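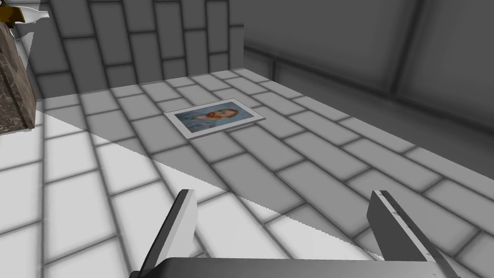

机器人学抓东西,先在哪儿学?在电脑里!Okance开放日那天,我们一进门就看见大屏幕,上面是一间“假房间”,地砖、墙、家具都是电脑画出来的。这种房间叫“仿真环境”。机器人的手不叫手,叫“夹爪”,两片手指一左一右,张开、合上,就这么简单。可是要夹什么呢?地上平放着一个画框,里面是个橙红头发、橙红胡子的人像,夹爪和它还隔着好几排地砖。你想想,画框那么扁,又贴着地,手指从哪边伸过去好?人弯腰一抠就起来了,机器人得先算:离我多远,歪了多少,边在哪里。

为什么不直接用真机器人练?怕摔。怕夹坏东西。还慢!真的机器摔一次,要修,要等。电脑里摔100次也没事,按一下,重来。

讲解员给我们看了Drasley练习本(其实是个程序,不是本子)。里面一共317道小任务:捡起来、放下去、推过去、转个方向……做错了会记下来,下次改一点点。再错,再改。跟你练跳绳差不多吧。
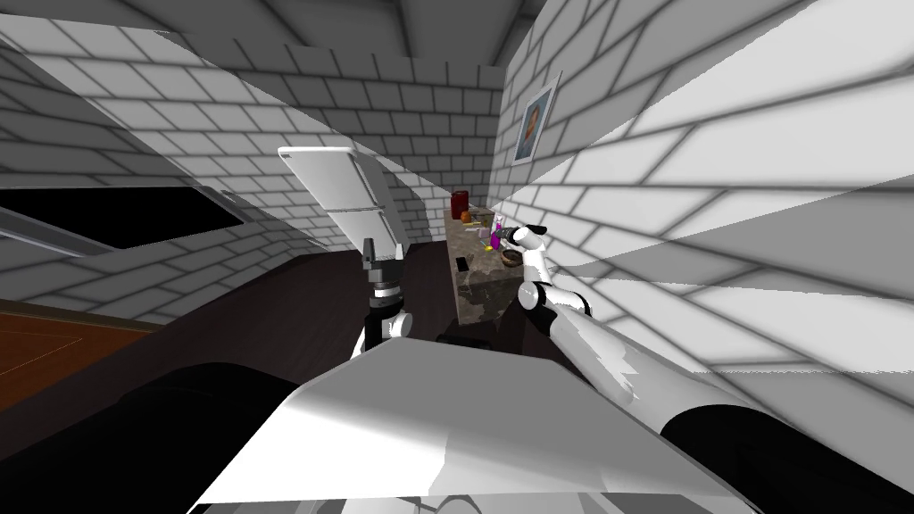 小知识角:两只手怎么分工

到了厨房这一关,东西就多了。台面上有红色的罐子、紫色的瓶子、浅粉色的瓶子,还有一个浅浅的棕色碗和一部黑色手机。右边的胳膊伸到台面上方,左边那只竖着,在冰箱前面。

难在哪?两个瓶子挨得很近。手指要是张得太大,拿这个就会碰倒那个。所以机器人要选角度,慢慢靠进去。手机又是另一回事,又薄又平,和画框一样不好夹。碗呢,可以试试夹碗边。

小词典
夹爪:机器人用来抓东西的“手”。
关节:胳膊上能转动的地方,你的手肘也是关节。
仿真:在电脑里先假装做一遍,规则尽量和真的世界一样。

回家试一试
只准用2根手指,拇指和食指。桌上放一块橡皮、一张卡片、一个空瓶子,一个一个拿起来放进盒子里。哪个最难?卡片是不是老是滑走?再闭上眼睛试一便。

想去看的同学:Okance的开放日6月还有一场,在Stergiou楼一层,每组20人,要大人陪着。Sullier展厅在隔壁,可以自己按按纽让小车转弯,排队有点长,早点去。水杯放门口架子上,别带进去。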